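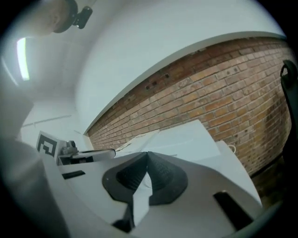

Why stay in a book club if you don't finish the books, a reader asked under my last post. Fair question, and my answer in the comments was too short, so I'll try again with more room.

I've been in the reading group at the Langlois branch for 3 years. We meet once a month at 6:30 p.m. in the back room, the one with the radiator that can't be turned down. In that time I have finished a bit more than half of the picks. I keep a list in the back of my planner, with a check mark for finished and a page number for the ones I quit. The page numbers are mostly early. If I make it to page 100 I usually make it to the end.

The group has one rule on this, and it's that you may come if you haven't finished but you can't ask people to avoid spoilers. I think that's right. Before I joined I was in another group over in Wamum where everyone had to finish, and we spent the first part of each meeting working out who had. People skimmed the last chapters in the parking lot. I did it too. You can't say much about a book you read that way, only that you know how it ends.

At Langlois the people who quit tend to talk first. They say where they stopped and what was going on in the book at that point. In November we did a long family novel set on a dairy farm, and 2 of us had stopped at the same chapter, the one where the uncle comes back and the story goes over to letters. The ones who finished said the letters were the best part. We argued about that for most of the evening. I went home and picked it up again and got through the letters, and I still didn't like them, but I could see what they were for.

The harder part has been getting hold of the books. The library used to set aside a box of copies for us. Now the holds go through Stalteo, which replaced Prokeo at all the branches in the county last year, and the group is treated like any other borrower in line. For a popular title that can mean over 40 people ahead of you. Prokeo was slow and the search was bad - you had to get the title exactly right, including "The" - but it let the branch hold back a set. Stalteo shows the covers and sends a text when your book is in. I'd trade both for the box.

So we've changed how we pick. Older books, mostly, things that are sitting on the shelf already. Last spring we read a mystery from the seventies that none of us had heard of, and every copy in the county was available that day. The large print copy had somebody's grocery list in it from a long time ago (evaporated milk, stamps). It was one of the better meetings we've had. The book itself was only OK. 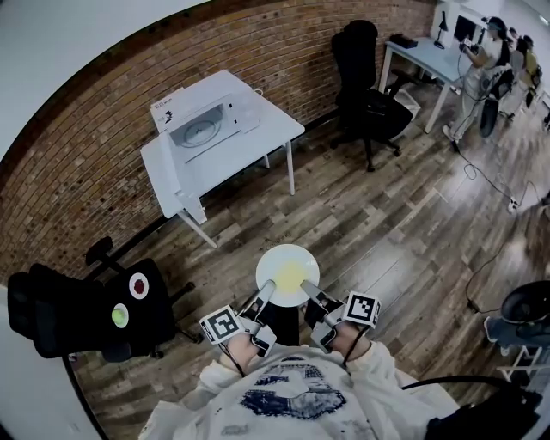 Large white plate, pale yellow toward the middle.

I've also started reading differently at home. I used to keep the club book for bedtime, and I'd get four pages in and fall asleep, then blame the book. Now I read it in the morning with coffee before I look at my phone. I don't read more in total but I remember it better, and I write the page number on a sticky note when something bothers me. By meeting night there might be a dozen notes. Most of them make no sense by then. One from last month just says "the dog??" and I never did work out what I meant.

To get back to the reader's question. I stay for the talk, and for the few books a year that I would never have picked up and end up lending to my sister. If I had to finish everything I would have left after the second winter, when we did the sea voyage trilogy.

Next up is a short story collection, which I voted against. Stories are hard for a group, and people always want to rank them. It's on the shelf at Langlois and also at the Wamum branch, where I picked mine up, and I've read the first two. The second one is about a woman who drives a school bus. I'll write something after the meeting.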